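Stika Snack Boxes: progress report to the Lemaire Fund
Period covered: the second half of the grant, up to the end of May

Dear all at Lemaire,

We are very happy to be sending you this one. When we wrote in the winter we had a store cupboard, a rota and a lot of hope. Now the boxes are going round Wamero House, people stop us on the stairs to ask when the next one is due, and the kitchen on the second floor is busier in the evenings than any of us can remember it being.

What we set out to do

For anyone new to the file: Stika puts together mixed boxes of packaged snacks from the countries our residents come from, and lends each box to a room or a corridor for a week. People eat from it, swap things out of it, and fill in a card about anything they try. At the end of the week the box comes back to us with the cards inside and we fill it up again. The grant pays for the snacks, the cards, a set of storage crates and four hours a week of my time.

The aim was to get people on the same corridor talking to each other. Most residents arrive alone and eat alone in their rooms for the first few weeks. A shared box gives them something easy to start with, even when they have very few words in common.

Where we are

We promised 20 boxes over the grant period and all 20 have been out. Residents have handed in 308 tasting cards, far more than we dared to put in the bid. Some are one word long ("salty!") and some go over on to the back. We have kept every one of them in a ring binder, and you are very welcome to borrow it.

We also have £99 left in the snack budget. I'd love to spend it on one last round before the summer, and there's more on that further down.

How a box is put together

We buy by hand from small shops, a few packets of each thing. We gave up on matching sets early on. The first boxes we made were very tidy, one country to a box with everything in rows, and they came back half full. People took what they knew and left the rest. So in the spring we began mixing everything together, sweet with savoury and big bags with tiny single packets, and the difference was huge. You have to put your hand in and rummage, and while you are rummaging somebody leans over and says "oh, we used to get those after school", and off it goes.

We reuse whatever strong cartons the shops give us. A plain brown box did the job perfectly well, but the printed ones get picked up first, every time! The sky-blue carton with the landscape and the Chinese lettering is a firm favourite. There is always plenty of colour inside as well: red bags, yellow bags, orange ones with cartoon faces, a marinated egg in its own clear packet, something fried in a white bag. Boxes tend to end up on somebody's bed, as that's the only seat for more than one person in most of our rooms.

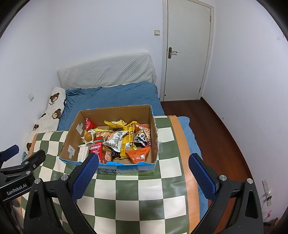
Bohdana Holovko wrote on her card that she had lived two doors from the same neighbour since the autumn and had never got past hello, and that they spent a whole evening arguing over which crisps were the proper ones. She would like it known that she was right.

We had a lot of cards like that one. The egg packets come up again and again. People who have never had a marinated egg out of a packet are very suspicious, and people who grew up with them can't believe anybody would be. One corridor had a tasting at 9 in the evening with a bowl of plain rice to go with them, and asked us for more by the next morning.

The cards

The card has changed since our last report. The old version had five questions and a scale from one to ten, and it felt like a form from the bank. The new one has 2 lines: what did you try, and who were you with. That's all. Returns went up straight away, and the second line has given us the best material of the whole project. We now get cards naming three or four people from different floors.

You asked us in the winter to think about residents who don't read or write English easily. The new card can be filled in using any language, or drawn on, and we have had some very fine drawings. A few residents have helped us with translating the cards, sitting at the long table with tea. That has turned into a small regular event of its own. We did not plan it and we are delighted.

Labels and what is in things

This has been the hardest part and I want to be open about it. A lot of the packets carry no English on the main label, and some of the small single ones are clear wrapping with very little printed on them at all. For people with allergies, or who don't eat pork or gelatine, that is a real worry.

We tried stickers first. They fell off the shinier wrappers, or they covered the only bit of writing there was. Then we tried a printed list in the bottom of the box, which got buried under the snacks and came back with grease on it. Since April we have used Nuvov tags, small card loops that slip round the neck of a bag, with a coloured dot for meat, fish, egg, nuts and milk. They work very well on bags. They don't work on flat single packets, and we have now moved to a simple rule for those: if we can't find out from the shop what is in it, it doesn't go in a box that is travelling between rooms. It can still be tried at a supervised tasting, where the person who knows it can tell the others what they're eating.

Those one-at-a-time tastings have become a lovely thing in their own right. We put out a cloth and talk about a single packet before anyone opens it. What do you call it at home? Do you eat it cold? Is it for children, or for train journeys, or for when you're ill? A round, glossy, orange-brown thing in a clear wrapper on a green checked cloth can keep eight people guessing for a good ten minutes, and the guesses are half the fun.
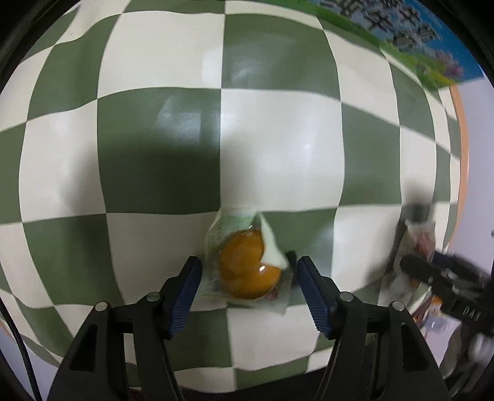 Could the tastings be put on paper, Yesenia Ayala asked us, so that people on late shifts don't miss the stories? She offered to start it herself, and she has. There is now an exercise book on the kitchen shelf, one page per snack, with the name in as many languages as people can supply and a few lines on how it's eaten. It has filled up quickly. Somebody has started gluing in flattened wrappers, so it no longer shuts.

We would like to make a tidy copy of this book over the summer and give one to each new resident. A local print shop has offered to do the folding and stapling if we bring the pages ready.

What hasn't gone so well

The storage crates were too deep. Small packets sank to the bottom and were forgotten, and in March we had to throw away a layer of things that had gone past their date. We have cut the crates down with cardboard dividers and we write the earliest date on the outside in thick pen. No waste since then.

The top floor has been slow to join in. The rooms up there are smaller and there is no kitchen, so a box has nowhere natural to sit. We tried leaving it on the landing, and it emptied overnight without a single card (we hope they enjoyed it). Next time a resident from that floor will keep it in her own room and put a note on the door when she's in.

Chocolate is also off the list until the weather turns. We learnt that one the sticky way.

Spending

Snacks are under budget, as you'll have seen. Cards and printing came out exactly as planned. The crates cost a little more than the quote, and we covered the difference from our own tea fund. My hours have been as agreed. Receipts are in the envelope that goes with this report, in date order, with the foreign-language ones translated in pencil on the back.

What we'd like to do next

With your agreement, the £99 will go on one more round of mixed boxes for residents moving in over the summer, with the Nuvov tags already on. New arrivals would find a box in their corridor in the first week, when it matters most.

We would also like to hold an open tasting in the kitchen and invite the families from the flats across the road. Several of them have asked what all the laughing is about. You would be very welcome too, and if there is a snack you grew up with and haven't seen for years, please tell us the name and we'll do our best to track it down.

With warm thanks from everyone at Wamero House,
The Stika team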